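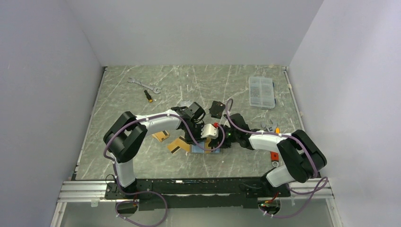 ## The Brandão shark teeth are finally home

So I did it, I bought the whole lot. If you read my last post you know I'd been going back and forth on the Brandão collection for weeks, mostly over the price and a little bit over where on earth I'd put it. Well, the box came Mon 28 April and I have had teeth all over the dining table ever since. My wife has been very patient (thank you, dear).

There are 354 teeth in all, most of them the usual sand tiger and lemon shark stuff you'd pick up on any decent creek walk, plus a handful of nice big ones that made me write the check in the first place. What I really fell for, though, were the labels! Every tooth has its own little paper slip in old brown ink, and I do love a good label.
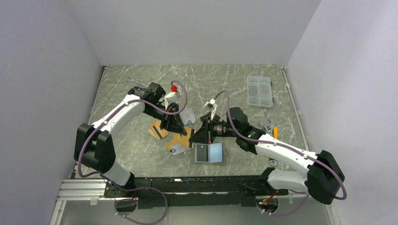
**Valter Quintela**
*Fossil tooth collector and owner of this blog*

Let me tell you about those labels, then. Old Mr. Brandão numbered everything he ever picked up, shells and bones included, and the highest number in my box is 2609. The trouble is that his locality names are all nicknames. "Dollau, below the second bend." "Condbridge pit, gray layer." I know Condbridge, I've dug there with the club. Dollau took me two evenings with a stack of old county maps, and I found it as a farm name on exactly one of them. The creek has shifted since then, so which bend he meant is anybody's guess.

My rule is that the old label stays with the tooth forever, even when it's wrong. I write a second one with my own reading and tuck it in behind. A fellow at the Flimgate show once tried to sell me a tray where he'd thrown out all the original slips and printed fresh ones on yellow card – they looked lovely and I wouldn't have given him five bucks for the lot.

Now the bad news. Six of the big teeth have been repaired, and two of those are what I'd call "improved." The root on one is mostly putty. I had my suspicions from the weight, and then under the UV flashlight the patch glowed bright bluish white while the real root stayed dull. The enamel on the other has been filled along one edge and somebody scratched in serrations with a needle, and they're all the same size, poor thing. I don't think Mr. Brandão did it. Both slips say "purchased" in his writing, so I suspect he got stung too!

Am I mad? A little. I paid $132 for that half of the lot and I'd have offered less. But the family told me up front they didn't know a thing about teeth, and I had every chance to bring my flashlight along and left it in the truck.

For storage I'm going with shallow drawers and the small flip-top boxes, with a bit of foam under anything that rocks. I've filled 61 boxes and run out, so the rest are sitting in egg cartons until my order gets here. No cotton this time. It snags on the serrations and you spend all day picking fluff off with tweezers.

Next job is the spreadsheet, which I'm dreading. I want both localities in there, his and mine, and a column for repairs. If anyone reading this ever collected with Mr. Brandão or knows what he meant by "the Tuesday bank," please leave me a comment. I've got nineteen teeth from there and no clue where to point on the map.

I'm planning to bring the best of them to Flimgate in September, the two fixed-up ones as well. Come by and bring a flashlight.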